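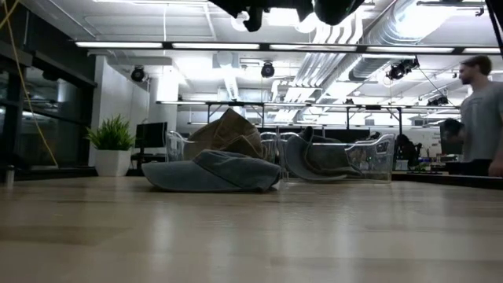 Cleaning the house after a stomach bug

Norovirus survives on hard surfaces for days, and most household sprays do little against it. The notes below apply to a home with one sick person and one bathroom. They also work for rotavirus.

What you need

Disposable gloves, paper towels, trash bags, plain unscented bleach, a measuring cup and a bucket used for nothing else. Check the date on the bleach. An old bottle loses strength, and a mix made from it will be weaker than you think.

Order of work

Open a window. Put on gloves. Lay paper towels over any mess and lift it from the outside edge toward the middle. Bag the towels and tie the bag before carrying it through the house. Wash the surface with dish soap and warm water, then rinse. Only then apply the bleach mix. Bleach put straight onto dirt is mostly used up by the dirt.

Mixing

Strength is given in parts per million. Follow the table on the bottle for the level you want; 2000 is a workable figure for a sealed hard floor, and I do not go up to 4000 indoors without a fan running. Mix with cool water, on the day you need it, and pour out what is left. Never combine it with vinegar, ammonia or toilet cleaner.

Leave the surface visibly wet for the full contact time on the label. Wiping it dry early is the usual mistake. Rinse anything that touches food. 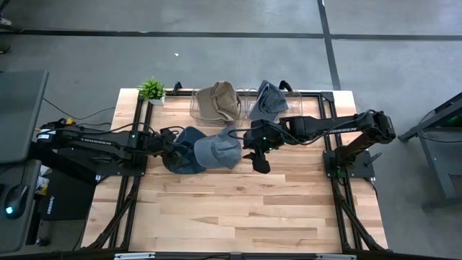 Fabrics

Do not shake bedding. Roll it inward, carry it in a lined basket and wash it apart from other laundry on the hottest cycle the care label permits, then dry on high. Items that cannot take heat get a long wash with detergent and a full day on the line. Carpet will not tolerate bleach — use a steam cleaner and move it slowly.

Points often missed

Faucet handles, the flush lever, light switches, the remote, phone cases, the underside of the toilet seat. Toothbrushes that stood in the same cup should be replaced.

Hand sanitizer is a poor substitute for soap here. Wash for a slow count of 29 if 20 feels rushed.

Keep the sick person out of the kitchen for at least two days after symptoms stop, and repeat the bathroom clean at the end of that period.

Amos Marchetti, Greenberg
Last revised in April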